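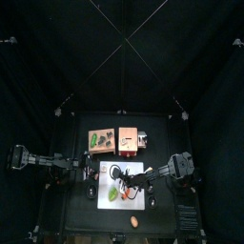 How long does it take a beginner to teach two arms to share one table?

Most of our January starters needed nine weeks before both arms could work over the same spot without somebody hitting the stop button. A few got there sooner, and one pair is still arguing with their left arm as I type this.

Bevden Robotics Club: Two-Arm Table Gallery
Posted April 25, 2025

Hi all! I promised the parents' list a gallery page back in January and then kept putting it off, so thanks for being patient with me. I run the evening group at Bevden, where we do two-arm tabletop work (small stuff, no battle bots, sorry to everyone who asks). The students write their own pick-and-place routines, run them, groan a lot, and run them again. We're getting ready for the Prutmont Open, and this page is mostly about that.

The black table

Both arms are reaching in toward the silver tray, the right one with its gripper directly above it. On the tray you'll spot a green leaf-shaped piece and a little orange one, and there are dark round cups on either side. The shape-sorter board is at the far end with its bright green piece in the left slot. I love that board so much! It looks like a toddler toy and it has humbled every single student we've had.

What we've been working on

The students call their program Vik. It started as a short script for opening and closing one gripper, and the main file is now 769 lines long, a good chunk of which is comments telling the next person not to touch something. Vik decides which arm gets to move first when both want the same patch of tray. In the early version both arms politely waited for each other forever. We let it sit there for a whole snack break just to see, and yep, still waiting.

The Prutmont task this year is sorting small pieces into cups, and teams get five minutes per run. Our best practice score is 55, which we're pretty thrilled with, even if it came on a night when we forgot to save the settings. (We have a checklist now. Saving is on it. In capitals.)

The other big change was switching to Pluvard finger pads after spring break. They're softer than our old ones and the students say they grip small round things better, though I think the slower closing speed helped just as much. We'll try the old pads at the slow speed and find out who's right, and I have a cookie riding on it.

If you'd like to come watch

Practice runs are open to families from now until the Open. Come in by the side door, keep bags off the floor near the benches, and please ask before reaching in over a table, even if everything looks parked. Little brothers and sisters are very welcome and tend to ask the best questions.

New students can join again in the fall. You don't need to have coded before, but you do need to be okay with doing the same thing over and over with tiny changes, and writing down what you changed! Sign-up sheets will be on the club page once I've got the room booked.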